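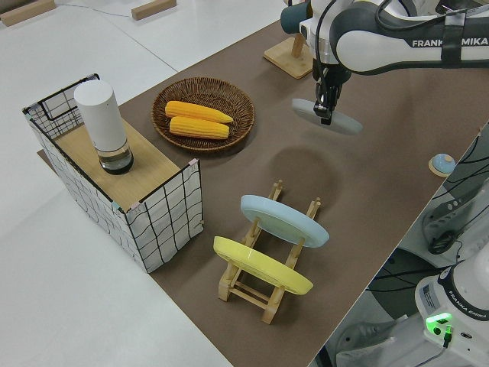 Plurnmont College, Department of History and Material Culture

Week 2 notes: Setting the table in colonial Gurilville

Welcome back! This week we get to the part of the course I look forward to all year: what people ate from, and who got to sit down while they did it.

Our main source is the Enriquez household inventory of 1746. It runs to 31 pages and lists 353 items, and the kitchen pages are a treat. Plates are sorted by room, baskets by what was kept in them (bread, eggs, mending), and the clerk even grumbles about the handwriting in an older list.

Round wicker baskets are still woven in a spiral from the centre out, so have a close look at one at home before the tutorial. Feel where a new strand is tucked in!

Reading: the Kovden packet, first half. Bring a favourite entry from the inventory and be ready to argue for the room it belonged in. Spelling in the original wanders all over the place, so read the odd words aloud.

Short responses are due by 4 pm, before the tutorial.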